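Home | Blog | About me | Contact

What I will buy with our small budget

2024-09-19

Print this page | E-mail this post

In June I promised to write how we plan the money for the second work cell, and then I was too busy. Now the numbers are almost final, so I can share them.

We already have one pair of arms, and they were paid from another project. For the new cell I can spend only on the things around the arms. My first list had the sum 1,730 dollars, and Jingyi Hou sent it back to me the same day with many red marks. She was right. I had put in two spare grippers, but we have not broken any gripper until now.
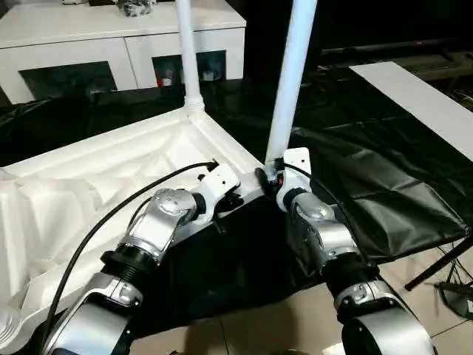
The biggest line is still the grippers. One pair from Somton costs 559, and Floltari wants less but the delivery can take up to 5 weeks. I prefer to pay more and not wait. Radosław Żak thinks I am impatient, and maybe it is true.

Cables I forgot completely in the first version. Good long cables, clips and sleeves make together 321, which surprised me very much. Please do not save on cables! A short one pulls when the arm reaches far, and then you lose an afternoon searching for the error.

I also wanted a new stand, but Chenxi Fu found one in our storage, so this line is now zero. The floor cover we will buy in a normal hardware store.

The order goes out after Jingyi signs it. When the boxes come I will write again, with the real prices and the shipping.

Print this page | E-mail this post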